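How to clear the floor under a desk

The floor under a desk collects small rubbish very quickly. I do this job every evening before I close the office, and it takes me 7 minutes. You need one wastebasket, a cloth and a soft brush.

First, bring the wastebasket out from the wall and stand it close to the shelf unit. Look for the big pieces: wrappers, plastic bags, old receipts. Press the air out of each bag before you throw it away – a full bag of air takes all the space in the basket.

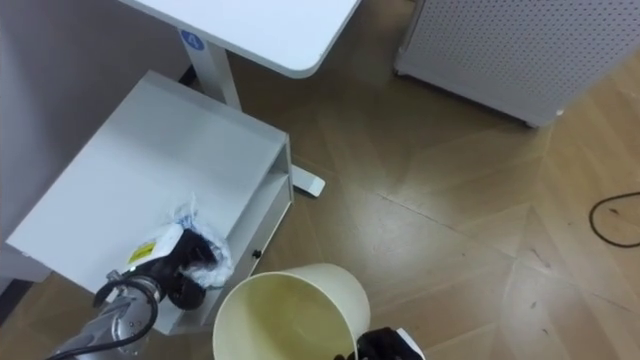 Crumpled plastic bag at the open shelf, with the wastebasket close by.

Next, look at the cables. Lift every loop which lies on the floor and put it behind the desk leg, so the brush can pass freely. Do not pull if you feel resistance.

Now brush the planks. Follow the direction of the seams, otherwise the dust stays inside them. Go slowly around the foot of the desk, where crumbs like to hide. Wipe the lower shelf with the cloth, only a little damp, and let it dry for 3 minutes.

At the end, put the wastebasket back in its usual place.

Written by Rocío Vallejo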